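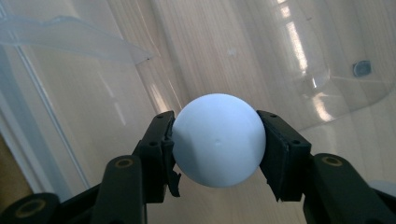 Page last changed: October, 16:20

Histumport harbour simulator: progress report to the Ó Néill Fund
Period covered: July to October

Status

Work on the public build of Histumport is on schedule except for the tide model, which is behind. The grant covers two work packages: the harbour itself (water, quays, traffic) and the multiplayer server. The first is in testing. The second has reached the point where four players can share a session without losing sync, which was the target set for this period.

Harbour

The outer breakwater, the fish quay and the lock have been rebuilt in the new map format. Old saved games load, but vessels moored inside the lock are moved to the waiting berth on first load. We do not plan to correct this, as the old lock was the wrong length and some hulls no longer fit.

Draw distance in clear weather has been fixed at 2000 metres. Longer settings were tried and dropped. They made the far shore look better but slowed the radar screen on older machines, and the radar is what most players watch when entering at night.

Traffic ships now obey the channel rules in both directions. They still bunch up at the pilot station when the wind is from the east. The cause is known: each ship works out its waiting position on its own, without checking the others. A queue has been written and is being tested.

Tides

The tide table is read correctly and water levels match it at the harbour gauge. The trouble is with currents in the inner basin, where the flow reverses too early and pushes small craft on to the slip. The grid there is too coarse. A finer one has been drawn, but it needs depth figures we have only for the northern half. Until the rest are entered the build will ship with basin currents switched off by default.

Multiplayer server

The server has been moved from Neneo to Claltum. Neneo handled voice and chat well enough but dropped position updates under load – this was noted in the previous report. Under Claltum the same test ran overnight without a dropped session. Hosting costs are unchanged.

Joining a session already in progress works for crew but not for a second vessel. That is the main item for the next period.

Testing and reports

More than 800 reports have come in through the form on the site. Many are repeats of the mooring rope fault, closed in the August build. The form now asks for the build number first.

Spending

Spending is within the agreed budget under all headings. The sum set aside for sound recording has not been used and we ask to carry it over. No change to the total is requested.

Next period

Traffic queue into the public build. Remaining depth figures entered and basin currents tested. Second vessel joining a live session. Printed key card for the bridge controls, if time allows – the draft still shows the old throttle layout.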